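# Reda paste-up brush and the Pleva paste: a review after one month

I bought the Reda brush in September, together with a small bucket of Pleva powder paste, and I have used both nearly every weekend until now. 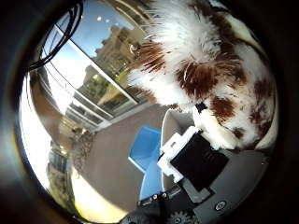
First I should tell how I work, so you can judge if my opinion is useful for you. I draw on thin paper, cut out the figures and glue them on walls where I have permission. In our town this means mostly the long wall behind the Gallard print shop, and sometimes the boards around a building site. My pieces are not big. The tallest is the height of a child, and the paper is the cheap kind which printers sell at the end of the roll.

## The brush

The Reda is a wide, flat brush with a long handle. Before it I had an ordinary wallpaper brush by Bassi, and I must say the Bassi was not bad at all, only too stiff. It made small tears in wet paper, specially at the thin parts like fingers and hair. With the Reda I have torn a figure only once, and this was my own fault, as I went over the same hand three times.

The hair of the brush takes a lot of paste. At the beginning I took too much and it ran down to my elbow. Now I press it against the side of the bucket, wait a moment and then go to the wall. It covers a good surface before I must go back.

What I like less is the handle. The varnish became sticky after the second weekend, and there is a small metal ring near the hair where old paste collects. You have to clean there with a toothbrush. If you leave it until the next day you will need hot water and patience. The hanging hole is also too small for a normal hook, so mine stands in a jar.

The brush did lose hairs, mostly on the first day. After that I found one or two in the paste, and they can be taken out with the nail before it dries.

## The paste

Pleva comes as white powder. The instruction says to pour the powder slowly in cold water while you stir, and then let it rest 19 minutes. I laughed at this number, but I tried with ten and there were lumps, so I respect it now. A full bucket is enough for roughly 9 of my figures with two layers, one under the paper and one on top.

It dries clear on brick and on painted wood. On raw concrete it leaves a light grey shine that you see when the sun is low. My friend Mutua Kashindye, who glues much bigger works than mine, adds a bit of sugar against this. I have tried his recipe and I did not see a difference, but the wasps were very interested.

Rain is the real question, of course. The pieces on the Gallard wall have had several wet nights and their edges are still flat. On the building site boards the corners came up already in the first week - I think the boards were dusty and I did not brush them before. Keisha Ruiz-Ortega has a fox on the same boards, made with flour paste, and her corners look the same as mine, so maybe it is not right to blame the Pleva.

Mixed paste stays good for 2 days with the lid on. After this it smells.

## Would I buy again

The paste yes, and I have already ordered the next bucket. The brush also yes, if you work with thin paper and many small cut-outs. For full posters the Bassi does the same job and costs less - keep your old one if you have it.

I will write again about the Reda after the winter, when I know more about the handle.

*29 October 2024*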